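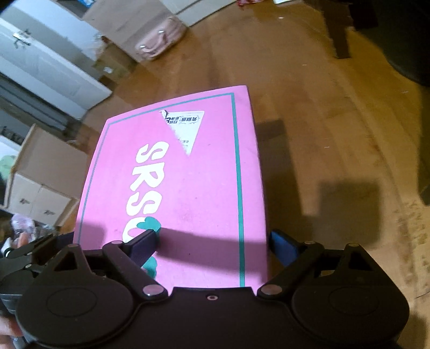
Fig. 1. The pink board on the wood floor, with the SRSO lettering and what is left of the white sticker.

Our group picked secondhand boards for the everyday objects project, and we had way more fun with it than we expected! The question was simple: how does a printed surface age, and how much of that can you read just by looking closely?

Ljubica chose the pink one and I can see why. The color is still so bright, and the thin teal line just inside the rim holds up well next to it. The big rounded white letters run the long way, so on our sheets we called the splash end "bottom" and the sticker end "top" (Henrique had it the other way up on his first sheet, and we had to redo all his notes on Wednesday).

The sticker was our favorite part. It's torn down to a triangle, with Korean text along the top edge and a little black logo that looks like a bird. Mateja wanted to peel off the rest to compare the pink underneath – we voted no, because the tear is evidence too.

For wear, we drew a grid of 140 squares on clear film and laid it over each board. Every square got a mark for clean, speck or scuff. Small dark specks and scuffs turn up all over the pink surface, and telling them apart was harder than we thought. Two people would look at the same square and disagree – so we added a rule that a scuff has to be longer than it is wide.

Next we want to try the grid on the two boards from the Landden swap shop. Ms. Nordin says we can keep the film until the end of April.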